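Print this page | E-mail this page

Planning a Sorting Cell: Your Questions

Updated 2022-01-23 by Finn Wiegand

We get so many good questions about budgeting for a first robot cell at Verden, and we love answering them! If yours is missing, send it in.

What should I price first, the arm or everything else?
Everything else! People fall in love with an arm (I do it every time) and then find they still need a table, a gripper, a stand, spare cables and things to sort. Write that list first and see what is left.

How much should I set aside for the small stuff?
We put $380 into bins, trays and test objects for our first cell and used every bit of it. A second table cost us $593, and I'd buy it again tomorrow – having somewhere to park a bowl next to the work is wonderful.

Do I need special test objects?
Please go to a toy store! Balls, blocks, a knotted rope, something spiky, something soft, a tin can. You want a mix of shapes and stiffness, all piled in one tray.

What about the boxes?
Cardboard is great while you plan. Cut a round hole in the top of each one, give each a different color, and move them until the reach feels right. Order the permanent ones from Fiterico or Olivares after that.

How long should a trial run before we sign anything?
Ask for 60 days. Zelar agreed to that without any fuss, and we logged 2,577 picks before placing our order in October.

What does a starter layout look like?
Three boxes down the left, a metal tray of toys beside them, and the arm coming in from the right:

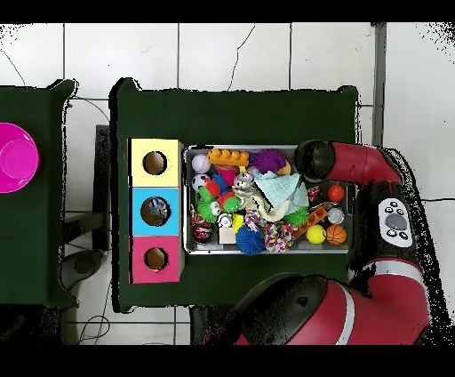 Can I add a second arm later?
Yes, and it's such a fun upgrade! Leave floor space and a free outlet on the far side of the table now, and ask for the second controller as a separate line on your quote.

We use cookies to remember your settings. Accept | Learn more

Contact | © 2022 Verden | Back to top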